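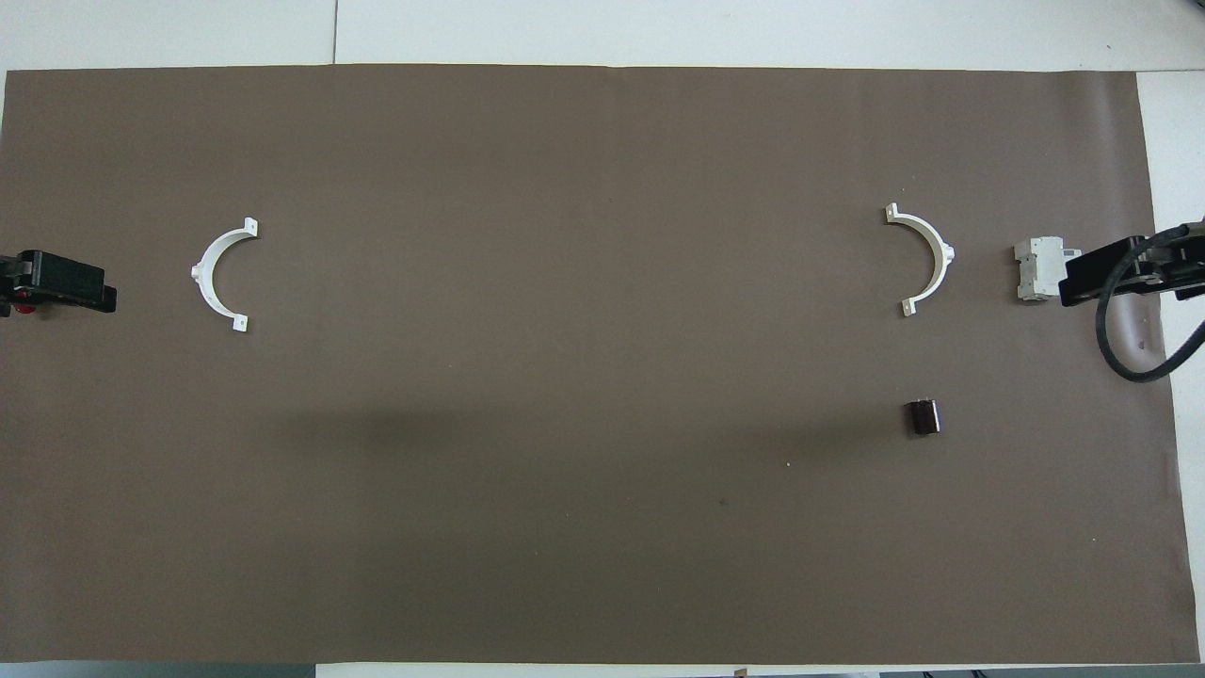 # Preparing a table for small repairs at home

For many years I repaired things on the kitchen table, and each time I had to clean it before dinner. Now I have a separate table in the corner of the bedroom, and I want to write down how I prepared it, for people who also repair lamps, toys, door handles and similar small things.

## 1. Choose the table

You do not need a real workbench. Mine is a writing desk, 800 mm deep, which I bought used from a neighbor. The depth is more important than the width. On a narrow desk the tools at the back come too close to your hands, and after ten minutes you are working on the front edge.

Push down on each corner before you buy. If the table rocks, look under it. Often only one foot is unscrewed and you can correct it by hand. If the frame itself is bent, leave it.

A light tabletop helps you to find small screws, but it also shows every scratch. I had a dark one before and I prefer the light one.

## 2. Put down a mat

A mat protects the table and keeps parts from sliding away. There are three kinds that I have tried:

- **Rubber or silicone.** It lies flat and resists some heat, but dust sticks to it. I wash it with dish soap every month.
- **Cutting mat.** Good for knives, bad for heat. An A4 mat (297 mm on the long side) is too small for most repairs, so take at least A3.
- **Felt.** Very quiet and soft for painted objects. Small metal chips stay inside it and will scratch the next object.

A new mat usually arrives in a roll and the ends stand up. Lay it with the curved side down, put some heavy books on the ends and leave it until the next day. Do not use a hair dryer. I tried it with a cheap mat and it became wavy in the middle, and this I could not repair.

Wipe the table before you lay down the mat. One grain of sand under it can make a mark when you press with a screwdriver.

## 3. Arrange the light

Place the lamp on the side opposite to your working hand. I write and work with the right hand, so my lamp stands on the left. With the lamp on the same side, the shadow of your fingers falls exactly on the screw.

My lamp is a Follik with a long arm. It is not special, but the joint does not sink slowly during the evening, as with my older one. If yours sinks, look for a wing nut at the joint and tighten it before you think about a new lamp.

## 4. Keep the parts in order

When you open an object, the screws are often of different lengths, even if the heads look the same. A long screw in a short hole can go through the plastic.

1. Take a sheet of paper and draw the outline of the object.
2. Open one screw and lay it on the paper, at the place where it was.
3. Fix it with a small piece of tape, if you will not finish the same day.
4. Write a number next to it, in the order of opening.
5. When you close the object, go backward from the last number.

My friend Nandi Van Wyk uses a muffin tin, one hole for each step. It works well for her, and you can put it on a shelf with all the screws inside. I prefer paper — I can read it also after two weeks.

For spare parts I keep small boxes from Plonis, the ones with a flat lid. Write on the front side, not on the lid. The boxes will be stacked, and then you cannot read the lid.

## 5. Glue without making a disaster

Cover the mat with baking paper before you open any glue. Most glues do not stick to it, and you can throw it away after.

Clean both surfaces with alcohol and let them dry. Try the parts together without glue first, to see how they fit and where you will hold them. Then put on a thin layer. People use too much, me also in the beginning, and the glue comes out at the sides.

For plastic I use the two-part glue from Pekex. On mine I have to mix it quickly and then hold the parts for 5 minutes. After this I do not touch the object for 30 minutes, and I do not put any load on it before the next morning. Your glue can be different, so please read the tube.

## 6. Close the work

At the end of the evening I put the tools back in the left drawer, sharp ones with the point to the back. Glue and alcohol go on the high shelf, as we have a cat, Rozīte, and she is interested in everything that has a cap. Then I wipe the mat with a wet cloth and unplug the lamp.

If a repair is not finished, I leave a note on it with the next step, for example "new spring, then close screws 4 to 1". Last Tuesday I opened a toaster without such a note from the previous time, and I needed half the evening to understand which spring I had already changed.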